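Search this site... Go

Magnesium and me, month two

I said in the spring that I would never pay for another sleep supplement, and then in December my sister-in-law left a jar of Stadine on my kitchen counter with a sticky note that said "just try it." So I didn't pay for it. I want that on the record.

Stadine is a magnesium powder. You stir it into warm water an hour before bed and it tastes like a lemon that has been through the wash. The label says it supports restful sleep, calm nerves, muscle recovery and "cellular balance." I have asked two pharmacists what cellular balance is. One laughed. The other pointed me to the aisle with the Astovine capsules, which cost more and support the same things, plus joints.

My trouble is the usual kind. I fall asleep fine and then I'm up at 3 a.m. with my eyes wide open, going over a conversation from work. I've had it for years. I already went through the melatonin phase and the tart cherry juice phase, and I own a weighted blanket that now lives in the trunk of the car.
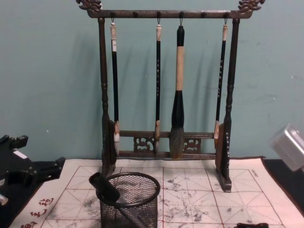
So I kept a notebook. Bedtime, wake-ups, whether I took the powder, whether I'd had coffee after lunch. For the first 30 nights I took it every night, and I slept better. I was ready to eat my words. Then I looked at the coffee column and saw that I had also quit afternoon coffee in the second week, without deciding to, since the machine at the office was broken. By the time they fixed it I was back to my old wake-ups, powder or no powder.

A fair person would say that proves nothing either way, and I agree. One tired woman with a notebook is not a study. But the folks selling this stuff don't hold themselves to that rule. The Stadine website has 512 reviews on it and I read far more of them than I should have. A lot of them say some version of "slept like a baby the first night." Anybody who has started anything new has slept well the first night. I slept well the first night I owned the blanket.

There was one review I liked. It said, "Not sure. Maybe?" Three stars.

I brought the jar to Dr. Desjardins at my checkup, mostly so I could complain about it. She asked what I eat, looked at my other prescriptions, and said that at the dose on the label she wasn't worried about me taking it, but she wouldn't expect much from it either. She also told me to check before adding anything else, because people with kidney problems in particular can get into trouble with magnesium. That isn't on the front of the jar. It's on the back, in gray type, under the recipe for a "moon latte." 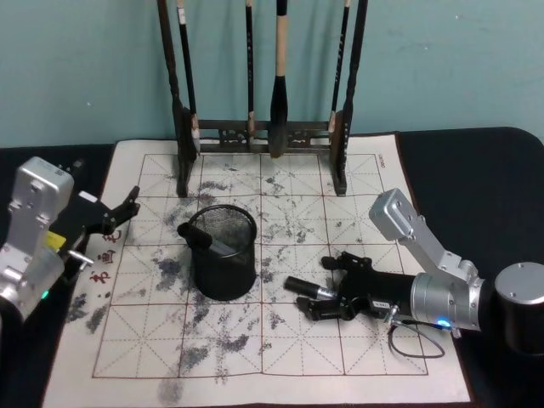

Hélène Landry wrote in after my last post to say I was being too hard on the whole business. Her legs used to cramp every night, she takes a plain drugstore magnesium, and the cramps are gone. She doesn't care if it's the pill or her own head doing it. "I sleep, and it's cheap, so what exactly am I supposed to be mad about?"

I've been chewing on that for a week. I don't think she's supposed to be mad about anything. If a cheap pill stopped my 3 a.m. work conversations I'd take it and keep my mouth shut. What bugs me is the price of the fancy ones and how sure they sound. I added up my own receipts going back to the melatonin days and got to $173 before I stopped adding – and I know there was a lavender thing in there I paid cash for.

Hélène also wanted to know why I don't go to the sleep class at the Bekdale clinic. I did go, once. It was mostly about getting up at the same time every day, weekends included, and not lying there looking at the clock. I thought it was too simple and didn't go back. I'm a little embarrassed by that now, considering what I've been willing to drink.

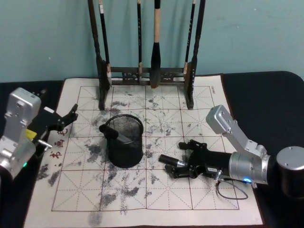 The plan from here is pretty dull. The clock is turned to the wall. The alarm goes off at 6:15, Saturdays too, and I hate it. No coffee after noon, for real this time, broken machine or not. I stopped the powder on Monday so I'm only changing – okay, I'm changing three things at once again. I heard it as I typed it.

There's still a third of the jar left if my sister-in-law wants it back. She hasn't asked. I noticed she's drinking some kind of mushroom coffee now and I'm not going to say a word about it until she offers me a cup.

Posted Sep 27, 2024

Contact | Copyright, all rights reserved | Back to top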